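Guardar la compra el domingo por la tarde

Vuelvo del mercado de Savach con dos bolsas de fruta y una de verdura, las dejo donde caigan y me siento un rato. Es lo que hago casi todos los domingos desde que me mudé a Elside. Luego a las siete de la tarde la bolsa sigue en el mismo sitio, con el plátano debajo de todo lo demás, y el lunes tiene una mancha marrón.

Desde noviembre intento hacerlo de otra manera. Vacío las bolsas antes de quitarme los zapatos. Es una norma un poco tonta pero funciona casi siempre.

El sistema, por llamarlo así, es una sola cesta de plástico con agujeros. Antes tenía un frutero de cerámica, bastante bonito, en el que la fruta de abajo se estropeaba sin que yo me enterase. La cesta es fea y se lava en un minuto bajo el grifo. Por los agujeros pasa el aire, y si algo gotea se ve enseguida en la encimera. Me costó 4 euros en Hawthorne, la tienda de menaje que hay junto a la estación, y llevo usándola más tiempo que el frutero.

El orden en que salen las cosas de la bolsa importa algo, aunque tampoco mucho. Lo duro va primero: limones, naranjas, manzanas verdes. Después las mandarinas. El plátano al final y hacia un lado, porque es lo que más se golpea. Con las verduras hago lo contrario de lo que hacía mi familia y las aparto para la nevera en cuanto las veo, menos el tomate, que se queda fuera.

La bolsa la abro bien antes de meter la mano. Parece una obviedad, pero las bolsas finas de supermercado se cierran solas en cuanto las sueltas y acaba uno sacando la fruta a tirones. La sujeto con la izquierda por la boca y saco con la derecha. Si la tumbo, la mitad se va rodando.

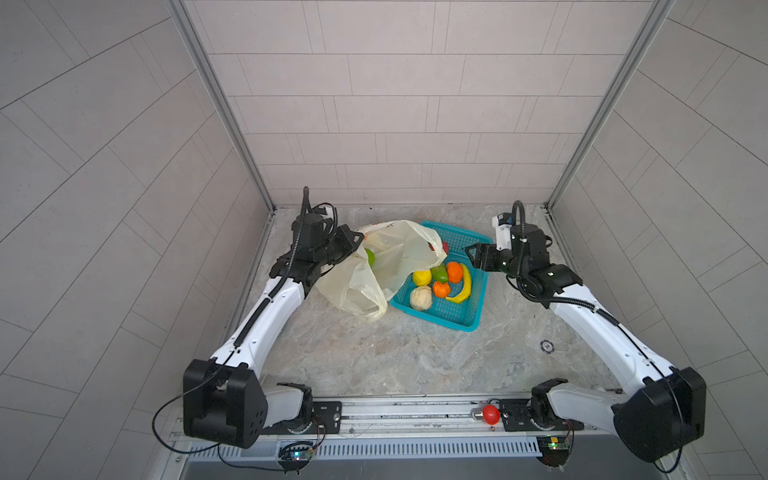
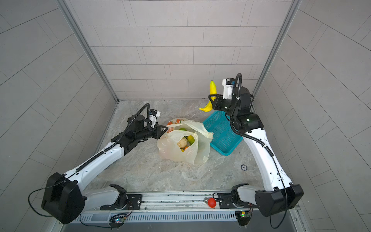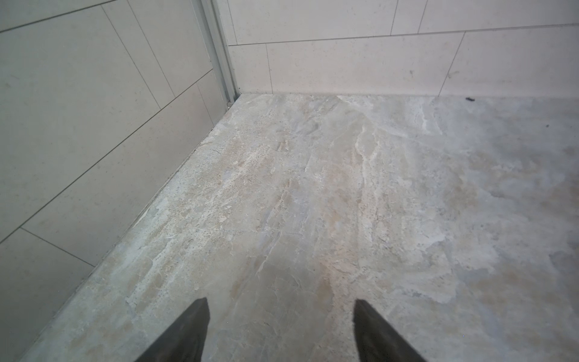
Bolsa y cesta en las dos primeras; en la tercera, el suelo y las paredes de azulejo.

Del suelo hay poco que decir. Un dibujo tipo mármol en tonos claros es agradecido para las migas y muy poco agradecido para todo lo oscuro: cualquier cosita pegada a la pared se ve desde la puerta. Yo tengo uno parecido en la cocina y paso la escoba por el borde después de guardar la compra, que es cuando aparecen los rabitos de las uvas y las hojas secas de las mandarinas. Por el centro se barre solo, como quien dice. La suciedad se queda en la línea de la pared y en las esquinas.

Con los azulejos pasa algo distinto. Los míos van puestos como ladrillos, a media pieza, y tienen la junta gris. Cuando alquilé el piso conté los de la pared del fregadero, una tarde que esperaba al técnico de la caldera, y salieron 522. La junta gris disimula bastante. En el piso anterior era blanca y había que frotarla con un cepillo de dientes viejo cada dos por tres.

Vuelvo a las bolsas, que es lo que de verdad ocupa sitio. Las translúcidas las guardo estiradas y dobladas en cuatro, en el cajón de debajo del horno. Llegué a tener hasta 100, metidas unas dentro de otras, y el cajón ya no cerraba. Tiré las rotas, usé las demás para la basura del baño y ahora guardo solo las que caben en una caja de zapatos. Para el mercado llevo una de tela que me regalaron en la ferretería Torkau. Pesa más, pero aguanta los melones.

Lo que todavía no he resuelto es la patata. En la cesta no puede estar, en la nevera tampoco me gusta cómo se pone, y en el armario se me olvida hasta que huele – ya van dos veces este otoño. He visto cajones de madera con tapa, aunque el que cabría en mi hueco es más caro de lo que quiero pagar por guardar patatas. De momento están en una bolsa de papel, al lado de la escoba.

La semana que viene quiero lavar el interior de la nevera, que lleva pendiente desde el verano. Si saco las baldas a lo mejor escribo sobre eso.

Contacto | © Todos los derechos reservados | Volver arriba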